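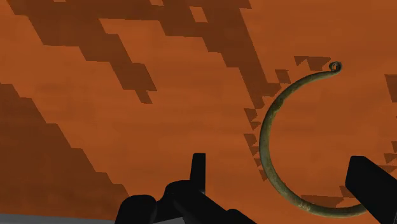 Simulated pick: two-finger gripper at a curved rod, orange work surface.

Lornex G2 gripper, with Sarkora planning software
Price: $1,850 for the gripper. Software is $335 per seat, billed every August.

We sell this kit and we still think you should read the next part before you order.

The simulator is good for checking reach and finger clearance. Curved parts like the rod are where it earns its money, as you can try approach angles all afternoon without bending anything. It will not tell you your cycle time. Pieter Moodley in our shop takes any number it gives him as a best case, and so should your budget.

Renders have blocky shadows and simple surfaces. Don't use them to plan lighting or choose a camera.

Not included: arm, mounting plate, cables, training. Baran plates fit. Lerham plates need an adapter, sold separately.

Returns within 7 days, unopened software only. Ask Yichen Yu for a quote with shipping.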